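Midach Repair Bench: Your Questions

Can I take my old desktop apart myself?
Yes, and it's great fun! Shut it down, unplug it, lay the tower on its side and take off the side panel.

What am I looking at in there?
Power supply, board, memory slots, drives, and the CPU socket, my favorite bit.
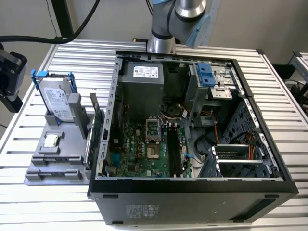
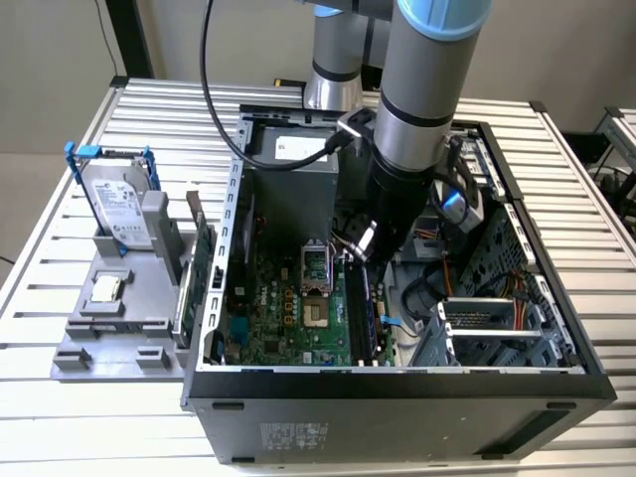 Dell tower with the side panel off and the CPU socket open

Can I touch the socket?
Please don't! Hold the CPU by its edges and lower it straight down, no pushing.

Do I need to buy a tool kit first?
No. We have 4 kits to lend at the Nanstead shop, and around 2000 spare screws (help yourself).

Updated 2021-08-25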